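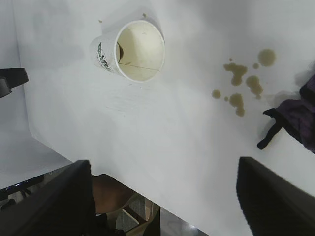 **Renu Bansal:** I'd want to know where those 407 cups a month went before Jutik started charging 14p each. They say use has dropped. Dropped from what? Did anyone count before May, or did they guess and then congratulate themselves?

**Mayuree Wannasri:** They had the supplier invoices, so it's a fair starting figure. What bothers me is the lining. Our council won't take lined cups in the paper bin and the sign by the till still says "recyclable".

**Renu Bansal:** Recyclable somewhere, by someone. Same as my old sofa.

**Chanida Sukprasert:** Bit harsh, both of you. I've carried my own mug for 9 months and it's no bother. The charge is what got me started.

**Manuela Benedetti:** Good for you, but where do you wash it? I rinse mine in the office sink and then it's hot water, washing-up liquid and whatever cloth is lying about. I've read the Fillura leaflet twice and it doesn't mention washing at all.

**Mayuree Wannasri:** Depends how often you boil-wash the cloths. Ours go in with the towels, so the extra is next to nothing. Dark ones are best, tea doesn't show.

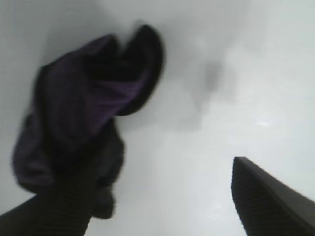
## Split from above: cloths or kitchen roll?

**Manee Suwannarat:** Moved this as it was wandering off. I don't buy "next to nothing". If you put a wash on for 2 cloths, that counts.

**Mayuree Wannasri:** I said with the towels, Manee.

**Manee Suwannarat:** Everyone says with the towels.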